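Household task automation

Household task automation is the use of machines to carry out domestic chores such as clearing tables, loading dishwashers, folding laundry and putting away groceries. Single-purpose appliances have done part of this work for decades. General machines able to move from one chore to another remain mostly at the research stage.

Tabletop tidying is among the chores most often studied. A typical exercise uses light, common items — plastic cups, a small soda can — and asks a pair of robot arms to pick them up, sort them or set them upright. The Drilten task list, used by several laboratories, contains 663 short chores of this type, most of them limited to one surface and a few objects.
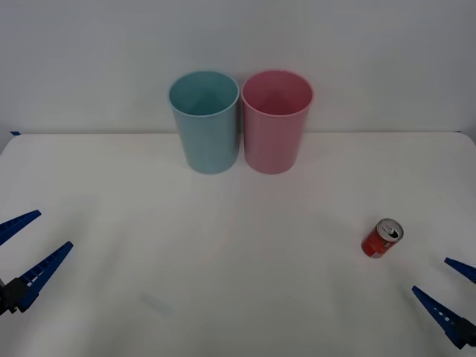
Can a machine clear a family dinner table today?

Only in part. Current systems can remove familiar, rigid items under steady lighting, but stacked plates, leftover food and soft napkins still cause frequent failures, and a person is usually needed to finish the job.

Shop-floor work has advanced further. At the Cuvov packing plant, two-armed stations have placed bottles in trays since the early 2000s, with parts arriving in fixed positions. The Santoro method, developed at the Grerklow Institute, attempts to carry such skills into the home by training arms on recorded human movements. Results have been mixed. Arms trained in one kitchen often need further practice in the next, and speed remains well below that of a person doing the same chore by hand.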